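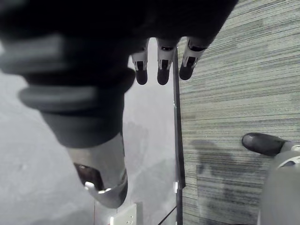
Coach (part-time), Movement and Balance Classes for People with Multiple Sclerosis
Skivthorpe Community Gym

Skivthorpe is hiring a part-time coach to lead group exercise classes for adults living with multiple sclerosis. The classes have been on our schedule since January and are now full on both days they run. We are adding a third session in the fall and need another coach to lead it and share the existing two.

The program is called Stelmakh. It is a low-impact class built around rowing machines, resistance bands and floor work. Participants range from people who were recently diagnosed and still run on their own to people who use a wheelchair full time. Most classes have a mix of both, so the coach has to be able to run two or three versions of the same exercise at once.

The job

You will work 29 hours every two weeks. Most of that is class time and setup. The rest is one-on-one intake appointments, record keeping and a staff meeting. Each class lasts 75 minutes with a long break in the middle. Heat makes symptoms worse for many of our members, so the room is kept cool and you should expect to coach in long sleeves.

You will:

Lead three classes a week, one of them with Svitlana Dovhaniuk, our senior coach
Meet new participants before their first class, go over their doctor's clearance form and write up a starting plan
Set up and put away equipment, including the transfer benches
Keep attendance and incident notes the same day
Repeat the balance and walking tests with each participant every 4 months
Call people who have missed two classes in a row

What we need from you

A current personal training or group exercise certification from an accredited body, or a degree in physical therapy, occupational therapy or exercise science
Current CPR and AED certification
At least one year of coaching or teaching adults in person
Ability to help with a standing transfer after training, and to get down to the floor and back up many times in a class

Experience with neurological conditions is a plus. It is not required. New coaches spend their first five weeks assisting before they lead anything, and that time is paid at the full rate. People who have MS themselves are welcome to apply — tell us what you need in the way of hours or equipment and we will talk about it at the interview.

A second language would be useful. Several families in the program speak Vietnamese or Tagalog at home, and right now Hạnh Hoàng and Shiela Lumbao at the front desk do all of the interpreting.

Pay and hours

Pay is hourly and follows the gym's coach scale, which we will send to anyone who asks before applying. You get paid sick time, a free membership and up to $100 a year toward continuing education. Classes are late morning and early afternoon. There are no evening hours — most of our members are worn out by then.

How to apply

Send a resume and a short letter to Stefaniia Koval, program manager, or leave them at the front desk in an envelope with her name on it. In the letter, describe one time you had to change a session partway through for someone in the room. One page is plenty. Please list two references, at least one of whom has watched you coach.

Applications are read as they come in. Finalists will be asked to sit in on a class and then lead a 10-minute warm-up for staff. A background check is required before the start date.

Questions about the building, parking or step-free access go to Hryhorii Panasiuk, facilities.

Posted 2023-08-24

Related items
Front desk associate, weekends
Stelmakh class schedule and clearance form
Diro adaptive rowing: beginner sessions
Drivers needed for the Prulley ride program
Pool closure and locker room repairs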